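**Nakolley – Ordenación de objetos pequeños en sobremesa**
Ficha de datos, rama `sobremesa`. Última revisión: 21 de agosto de 2025.

## Contenido

El conjunto reúne imágenes de objetos domésticos de tamaño reducido colocados sobre una mesa, junto con un organizador de cajones. Interesa la disposición: qué queda dentro de un compartimento, qué queda sobre el tapete y qué se considera fuera de sitio. El total es de 3.000 imágenes fijas, sin audio.

La subdivisión es la siguiente:

- `mesa_a/` – organizador y objetos sueltos sobre tapete
- `mesa_b/` – objetos sueltos, sin organizador
- `anotaciones/` – un fichero JSON por imagen
- `listas/` – particiones de entrenamiento y validación

## Disposición de `mesa_a`

El organizador se coloca cerca del borde posterior de la mesa. La bandeja superior admite mezcla de categorías; los cajones se anotan solo por su estado (`abierto`, `cerrado`, `no_visible`), nunca por su contenido.

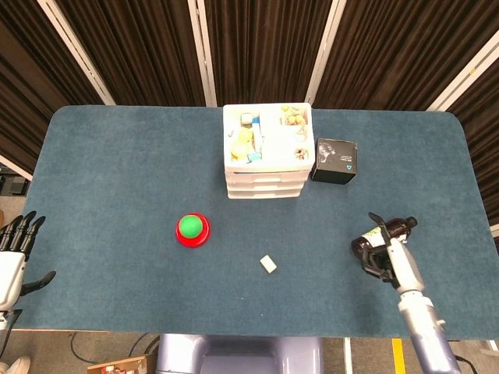
*Fig. 1. Organizador blanco con tres cajones, caja negra a su derecha, pulsador rojo y verde y cubo pequeño sobre el tapete.*

Los objetos situados sobre el tapete reciben la etiqueta `suelto`. Las cajas apoyadas directamente en la mesa o en el tapete se etiquetan como `contenedor_externo` aunque estén junto al organizador. Las cortinas y los postes del fondo no se anotan.

## Campos de anotación

| Campo | Tipo | Notas |
|---|---|---|
| `clase` | cadena | véase `clases.txt` |
| `zona` | cadena | `bandeja`, `cajon`, `tapete`, `exterior` |
| `oclusion` | entero | de 0 a 4 |
| `dudoso` | booleano | material o función sin confirmar |

El campo `dudoso` se usa con frecuencia en la bandeja. Las piezas de color amarillo pálido, por ejemplo, pueden pasar por esponjas o por bloques blandos, y se registran como `pieza_blanda` con `dudoso: true`. Lo mismo vale para `galleta`, que agrupa galletas dulces y saladas.

## Limitaciones conocidas

- Los grupos apilados llevan una sola caja delimitadora. No deben usarse para contar unidades.
- En `mesa_b` faltan las máscaras de segmentación de 2 sesiones.
- La clase `sobre_pequeno` se fusionó en mayo con `envoltorio`; las listas antiguas conservan el nombre anterior.

## Mantenimiento

Anotación: Senthil Annamalai. Revisión de clases y particiones: Þórey Frandsen. Los errores de etiqueta se comunican en el repositorio, indicando identificador de imagen y campo afectado – las capturas de pantalla sin identificador no se tramitan.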